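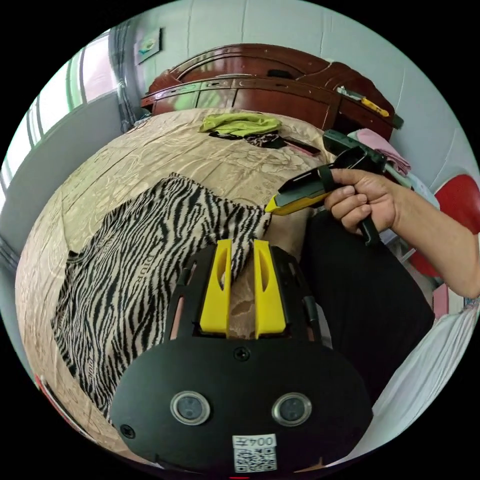

Author: P. Lanville
Role: hardware upkeep, hand-held units

October, bench log, unit 004

Started a little after 9:40 a.m. Complaint passed on from the folding runs: 004 "slips on thin cloth." I have heard this about every unit we own and most of the time the trouble is the person closing it a finger's width too high. Writing it down properly anyway so we can stop arguing.

Tried it on the zebra cloth on the satin bedspread, one corner pinched and lifted with 004, second gripper coming in from the right by hand. Satin is a mean surface for this. The cloth slides on it, the bedspread wants to come along, and the embossed flowers make a bump right where you want the lower edge of the finger to go. If the thing holds here I don't much care what it does on a table.

Fingers: yellow pair, oval cutouts. Took them out of the side rails after the run. Left one came out easy. Right one needed a push from behind, and there was lint packed in the slot. I suspect most of the "slip" is this and the right finger isn't coming home all the way, so the tips meet at the top first and leave a wedge at the bottom. You can grab a thick hem with a wedge. You can't grab a single layer.

Cleaned both slots with a dry brush, then a wooden pick. No oil. Somebody has been oiling these, there was a film on the left rail, and oil plus lint makes felt. Please quit it.

Closed dry on a strip of printer paper afterward. Grips top and middle. Bottom still pulls out with a bit of drag, so better than before but I'm not calling it fixed.

Cycle count on the sheet says 543 closes since the last finger swap. The Zenden sheet says swap at 600. I don't believe either number. The count is whatever people remembered to write, and 600 looks like somebody picked a round figure. Leaving this pair on until the paper test fails in the middle, then swapping, and we'll see how far off the sheet was.

Lenses: wiped both, left one had a thumbprint across the lower half. The two silver rims are tight. Screw between them, above, took a hair of a turn. Do NOT crank on that one, it goes into plastic and the last person who leaned on it (me, different unit) had to glue an insert.

The screw near the left edge of the body was fine. Leave it.

Label: 004 and the code under it still scan on the first try from arm's length. The Reddy procedure wants labels replaced every time a unit comes through the bench. I am not peeling a label that scans.

Trigger: checked on the second gripper as well while I had the two out. Return is slower on that one than on 004. Could be spring, could be the same lint story further back. Didn't open it. Top mount on it has no play that I could feel, though feel is all I had, the gauge is over at Clirkska.

Second run after cleaning, same cloth, same bed, 5 lifts from the corner. Held on four. The one it dropped I closed too high, see first paragraph. I'd like to say the cleaning did it, but I also knew what I was looking for by then and was being careful, so count that against me. Needs someone else's hand, and ideally someone who wasn't told anything was cleaned.

The printing on the zebra cloth runs vertically near the middle. Haven't tried gripping there. Print can be slicker than bare fabric or tackier, depending, and I've heard both stated as fact in this building. Try it before repeating it.

To do
- paper strip test on 004 again after the next batch, bottom of fingers especially
- open the second gripper, look at spring
- get the gauge back
- find out who has the oil
- run one set on plain sheet with no satin under it, otherwise we're testing the bedspread

11:15. Battery read 79 percent when I put 004 on the charger. It read the same before the second run. Either it sips power or the readout is stuck, and I know which way I'd bet. Check against the other units.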